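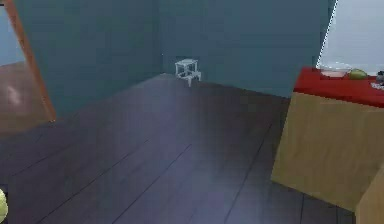 Last changed: Monday, 4:40 p.m.

Home | Projects | Reports | Lab Rules | Contact

Setup and Upkeep of the Brernura Mobile Unit in a Simulated Home
Student Project Report, Ziltitmont Technical College, Sadowski Laboratory

1. Purpose

This report records how the project group set up and maintained the simulated version of the Brernura mobile unit during the fall term. The unit is a wheeled base with one arm and a head camera. All work described was done in the Paltance simulator. The physical unit is covered by a separate report.

2. The Test Room

The room used for setup has dark plank flooring and blue-gray walls. A doorway opens onto a second room with a lighter floor. The furniture includes a white step stool in the back corner and a tan cabinet with a red top, on which a clear glass bowl and a green fruit are placed. The group selected this room for its long open floor, which allows the base to complete a straight drive and a full turn before any furniture has to be avoided.

The step stool served as the far target for heading checks. Its thin legs were at first missing from the collision model, and the base was able to pass through them. The collision shape was rebuilt as separate legs and rails, and the check was run again from the beginning.

3. Setup Procedure

The unit is loaded with the arm folded and the wheels locked. The operator confirms that the base rests on the floor and does not sink into it, then releases the wheels and lets the simulation settle for 39 time steps. Joint limits are read from the unit file and compared with the printed sheet kept at the workstation. The camera transform is then loaded last, after the arm, as it is attached to the upper body and takes its position from there.

A run is not to be started until the operator has viewed one still from the head camera and entered it in the run log. This rule was added in September.

4. Faults and Repairs

The log for the term holds 2,862 runs. Of these, over 265 were stopped early by the operator or by the simulator. The largest group of stops came from wheel slip at the start of a turn. The friction value for the plank floor had been copied from a carpet file. Once the correct value was entered, stops of this type became rare.

The second group involved the head camera transform. The unit file stores rotation in one order and the simulator reads it in another, so that a small change in pitch could appear as a large roll.

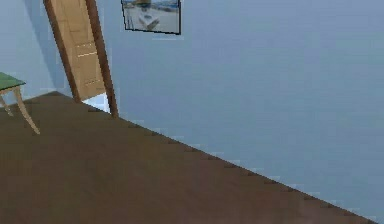 The repair consisted of converting the stored angles to a single rotation matrix before loading. A script now compares the camera's vertical axis with that of the base and refuses to start the run if they differ by more than 2 degrees while the head is in its neutral position. The script takes its values from the unit file only and does not rely on the rendered view.

The third fault was slower to trace. After long sessions, the wrist joint drifted from its commanded angle. Raising the controller gain hid the drift but caused the arm to shake when folded. The group restored the original gain and corrected the mass of the last link, which had been entered in grams where kilograms were expected.

5. Routine Care

At the start of each session the operator checks out a clean copy of the unit file. Edits made during a session are kept in a separate folder and reviewed by a second member of the group before they are merged. Rendered stills are stored at low resolution to save disk space. Full-resolution stills are kept for camera faults only.

6. Remaining Work

The door model has not yet been tested with the arm extended. The hinge has a friction setting, but no value has been measured for it. The group also requests a second workstation, as reviewing files and running the unit on the same machine led to delays late in the term.

Related items
Brernura Physical Unit: Wheel and Battery Care
Paltance Quick Start for Lab Users
Collision Models for Household Furniture
Sadowski Laboratory Workstation Schedule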